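Workshop notebook, finishing bench
August, started 08:15

Hardwax oil on maple, second round of panels

Carrying on from the last entry. The question is still whether the blotching on the Purkosano panels comes from the sanding or from the oil. Last round was sanded to 180 throughout and finished with the Flinderitz clear. Result was patchy near the knots and dull along the glue lines. This round changes the sanding only. Oil, cloth and application stay as they were.

Panels are from the same delivery as before, stored flat on stickers in the back bay. Moisture readings taken at both ends and in the middle of each panel. All within a point of each other, so no panel rejected. One had a slight cup across the width, noted in pencil on the underside. It goes last.

Sanding sequence
Set A: 120, 150, 180. Same as last time, kept as the control.
Set B: 120, 150, 180, 220.
Set C: as B, then wiped with a damp cloth, left to dry, and gone over lightly with 220 by hand.

Random orbital for everything except the last pass on C. Speed held at setting 3. Fresh disc for each grit on each set. The 150 discs from the Grerov box are shedding grit at the rim again, and two went in the bin before they touched timber. Reorder from the other supplier and keep what is left of the Grerov ones for jigs.

The old discs also leave pigtails. These do not show on bare maple under the ceiling lights. They show very well once oiled. Check every panel with the hand lamp held low, from the end, before calling it done. Three scratches found this way on Set A, all running across the grain, all from the 120. Went back to 120 on those areas and worked up again.

Dust: vacuum with the brush head, then a dry microfibre cloth. No tack cloth this time. The tack cloth last round may have left something behind, and I would like one fewer suspect.

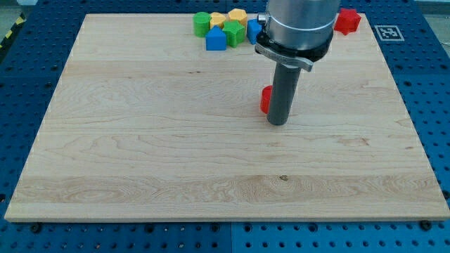
Maple panel on the perforated table. Darker streaks and small knots.

Set C feels noticeably smoother after the damp wipe. Raised grain was worst beside the knots, as expected, and came off in a few strokes. The glue lines stood up slightly on one panel. Could be felt with a fingernail before the final 220, and could not afterwards.

Oil, first coat, 10:40
Tin stirred from the bottom for a full five minutes. There was a soft layer at the base that took some shifting. If the last round was done from a badly stirred tin, that alone might explain the dull areas. No record of stirring in the previous entry. Write it down in future.

Applied thin with a white pad, worked in along the grain, left for 15 minutes, excess removed with a lint-free cloth. Second cloth to buff. Used cloths laid out flat on the rack outside, to go in the lidded metal bin with water at the end of the day. Do not leave them in the sink.

Take-up was uneven on Set A, heavier around the knots. Set B better. Set C took the least oil and looked the most even when wiped off. This is wet appearance only and should not be given much weight.

Room at 21 degrees, humidity 58 per cent at the start and 63 by noon with the loading door open. Door now closed. The Čierny extractor was left on low, filter light still amber. Filter is on order.

Afternoon, 15:30
Set A tacky at the knots, dry elsewhere. Sets B and C dry to the touch all over. Too early for a second coat on any of them. Gloss meter is back from calibration but its battery is flat, so no readings today.

One run found on the edge of a Set B panel where the pad was overloaded. Left alone for now. Will cut it back with a grey pad once hard, then recoat the edge with the rest.

To do
Charge the gloss meter overnight.
Second coat on all sets in the morning, same tin, stirred again.
Water drop test on offcuts only, after full cure.
Find out whether the previous round used the same tin. The batch number should be on the lid, under the drips.
Label the undersides before the sets get mixed up. A and B already look alike from across the room.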